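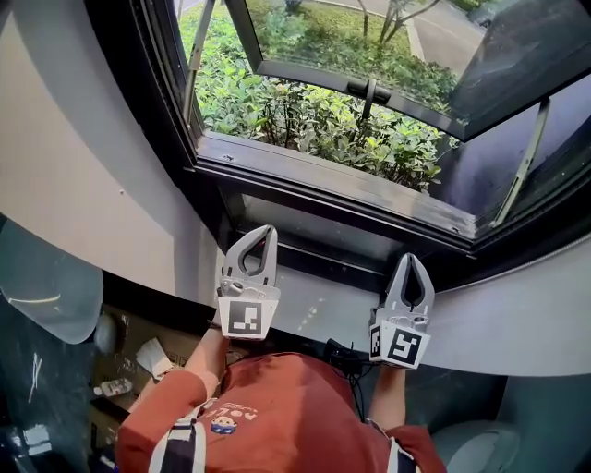 3 min read

Esusden gets its ward councils back

May 28, 2018

The ward councils are coming back to Esusden! After a long evening in a very full meeting hall, the town council voted to restore Article 5 of the town charter, the section that lets each ward elect its own small council and decide how to spend a share of local money. The article was suspended years ago as a cost-saving step, and plenty of people assumed it was gone for good.

The vote went through with only one member against. The hall has 200 chairs and every one was taken, with more people lined up along the back wall and out into the hallway, where somebody had propped the doors open so the speeches could be heard.

"I've been to meetings here where I could pick any seat I liked," said Amparo Ospina, who represents Awwad ward and wrote the motion. "I had to ask a man to move his coat so I could sit down. I loved it."

Under the restored article, each ward will elect its council in October. The seats are unpaid, and anyone who is registered to vote and lives in the ward can run. Getting on the ballot takes 100 signatures from neighbors, the same number as under the old rules. Ospina had wanted a lower bar, but she gave that up during the debate in return for a longer window to collect them, and candidates can now start as soon as the forms are printed.

The councils will have a real say over sidewalks, small parks, street lighting and the hours of the branch libraries. They won't set taxes or touch zoning, both of which stay with the town. They will also get the right to put one item per month on the town council's agenda, and the town council has to take it up in public. That last part is new, and it got the loudest applause of the night.

The opposing vote came from Ragnvald Løken, who has served long enough to remember the first ward councils and was not shy about their failings. Some of them stopped meeting, he told the hall, and one spent most of a year arguing over a bench. He asked why the town should bring back something that many residents had never heard of until this spring.

It was a fair question, and it led to the best exchange of the evening. A high school student from Prarar Street got up and said she had never heard of the ward councils either, so she had gone to the library and read their old minutes. She found the bench. She also found the crosswalk outside her school, the evening bus stop on the hill and the skating rink, all of which began as ward proposals. Løken listened, laughed at the part about the bench and thanked her for doing the reading. He still voted no, though he said afterward that he would gladly come to his own ward's first meeting.

"I lost, and I'm going home in a good mood," he said. "It was a proper debate."

The petition that put the question on the agenda needed 300 names. Supporters collected them at the Saturday market and outside the Wokia ballpark, where the Little League season brings out half the town anyway. Several of the people who signed there came to the meeting still in team caps.

There is a lot to sort out before the fall. The ward boundaries were last drawn before the housing on the north side went up, and the town clerk's office will have to publish a new map. Awwad ward will almost certainly get smaller. Rooms have to be found for the meetings, too, and the fire station has already offered its upstairs room for the east side.

The clerk's office will post the new map and the candidate forms at Town Hall and in all the branch libraries. Residents who want to comment on the boundaries can do so in writing or in person at the next regular council meeting, which starts at the usual time. Those who plan to come may want to get there early for a chair.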